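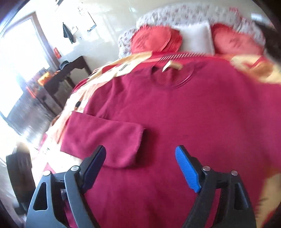 Red jumper, first sleeve in

Tralthorpe Home Forum > Laundry & Storage > Folding thick knits, sleeves keep making a lump

pegbag_jo
Posted June 28, 2022

Right, putting the winter stuff away far too late as usual. Big fuzzy knit, dark red, long sleeves. Every time I fold one of these I get a fat lump across the front where the sleeve goes, then the other sleeve goes on top and it's like a cushion. Doesn't sit flat on the shelf. Slides off, takes the rest of the pile with it.

What I do now: lay it flat on the bed, collar up towards the pillows, sleeve straight across, other sleeve straight across, then bottom up to the neck. Front side up, tag showing. Is that the wrong way up? My mum always did it face down but she had about 4 foot more shelf than me.

Shelf is narrow. No room for a chest or under bed boxes, don't suggest them please.

mothwatch
Face down. Your mum's right. Front on the bed, sleeves go over the back, then when you flip it the neck is on top and no sleeve showing. Front up you're folding the lump into the bit people look at.

Also don't take the sleeve straight across. Angle it down so it lies along the body. Straight across = two layers of sleeve in one band, there's your cushion.

Tin_Lid
Or just roll it. Haven't folded a jumper for years. Roll from the bottom, tuck it in, stand it on end like a bottle. Narrow shelf is ideal for rolls

mothwatch
Rolls on an open shelf?? They unroll. Fine in a drawer.

Tin_Lid
Mine don't

mothwatch
Yours are probably thin. She said fuzzy and thick. A chunky one rolled is the size of a loaf.

pegbag_jo
Can confirm it would be a loaf. Kitchen scales say 400g with nothing in the pockets (no pockets). So rolling is out I think, sorry Tin_Lid.

Haven't tried face down yet, sleeve's still going straight over
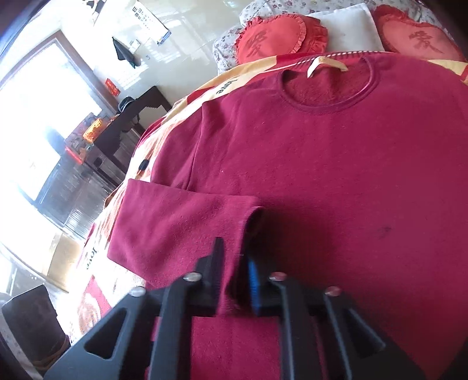 Sleeve over, cuff nearly in the middle

mothwatch
Yeah that's the lump. Cuff is doubled over as well which won't help. Flatten the cuff, bring the sleeve in at the shoulder and then turn it DOWN so the cuff points at the hem.

hemline_hattie
Never mind the fold, is that a mark on the body? Right hand side, under the sleeve. Looks like a smudge from here. If it is one, don't put it away like that. Anything left on wool over summer is dinner for moths, and it sets.

And it could do with a go over with a lint roller, can see specks.

pegbag_jo
Oh. Hadn't seen it. Could be a shadow?? will look when I get upstairs

hemline_hattie
Might well be. Look anyway. Cool wash, 20 degrees, wool stuff, no softener. Dry it flat on a towel. Takes up to 2 days for a heavy one so don't rush it back on the shelf.

Lunach
Disagree with washing for one small mark. Damp cloth, dab it, leave it. Every wash roughs these up and it's fuzzy already. I ruined a lovely cardigan "just freshening it up" before storage. Came out fit for a toddler.

hemline_hattie
That's the temperature not the washing.

Lunach
It was on cold. It was the spin

hemline_hattie
Well then it was the spin! Roll it in a towel and press. No spin.

Bernd Gerlach
Check the label inside the neck before either of you. We don't know it is wool. pegbag_jo, what does it say?

pegbag_jo
Tag in the collar is just a little cream loop thing in my hand here, print's gone. Bought it in a market in January so no idea, really. It was cheap. Acrylic I'd guess, or mostly.

Bernd Gerlach
Then you can relax about moths, mostly. They prefer animal fibre, though a blend or something with food on it can still be nibbled. Acrylic will go bobbly before it gets eaten. Still clean it.

Also there is something small and black on the bedspread by the shoulder in your second one. If it's a button, find out what it came off.

Tin_Lid
Love the bedspread btw, with love on it all over

pegbag_jo
Ha thanks. It's very loud. Will look for the button if it is one.

Ok tried mothwatch's way, face down, sleeve angled. Much flatter. Still slides a bit on the shelf but the pile isn't leaning. Can someone write it out properly in order so I can stick it inside the wardrobe door

mothwatch
Go on then.

- Jumper face down on the bed, smooth it out from the middle with flat hands. Don't pull the hem, it'll stretch.
- Side in to about halfway along the shoulder, sleeve comes with it.
- Turn the sleeve down so it runs along the body, cuff flat.
- Same the other side. Sleeves next to each other, NOT on top of each other. This is the bit that matters.
- Hem up a third, then again to the neck.
- Flip. Heaviest at the bottom of the pile.

If your shelf is really narrow, bring the sides in further and do the hem in half first. Bit thicker but stays put.

hemline_hattie
Good list. Would add tissue in the fold if it's staying put for months, stops a hard crease. Reuse what comes in shoe boxes.

Lunach
Tissue for acrylic from a market, give over

hemline_hattie
It's FREE tissue

pegbag_jo
Printed it, thank you all. Next question while you're all here. Made the bed back up, hearts out, floral pillows behind, and the maroon throw is folded in the middle for now. That's got to go away too and it's got a long fringe all along it. Fold the fringe in or leave it hanging?

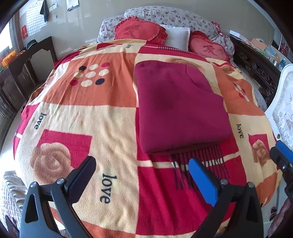 Fringed throws: fringe in or fringe out?
(thread split by mod, replies continue below)

Tin_Lid
Leave it out, looks nice

mothwatch
Looks nice on the bed. On a shelf it catches on everything and you'll get knots. Fringe in. Comb it straight with your fingers, fold that end in first so it lies flat inside, then carry on.

Lunach
Agree with mothwatch for once. Mine went away with the tassels loose and I spent an evening unpicking them. The Okovell bags with the zip are OK for throws by the way, the cloth ones. Plastic ones sweat.

Bernd Gerlach
There's a darker patch near the middle of the throw as well. Perhaps just how it's lying. Look at it in daylight by the window.

pegbag_jo
Bernd you have eyes like a hawk. Will check that one too. Going to need a list for the list

hemline_hattie
If it does need a wash, tie the fringe in loose bunches first with cotton, or put the whole thing in a pillowcase. Otherwise you get felted string.

Tin_Lid
Vogler do a mesh bag big enough for a throw, mine has done 100 washes easily and the zip still goes

Lunach
no spin!!

pegbag_jo
Noted, no spin. Fringe going in, jumper's on the shelf for now till I get to that mark. Still got the scarves to do, might start another thread for those.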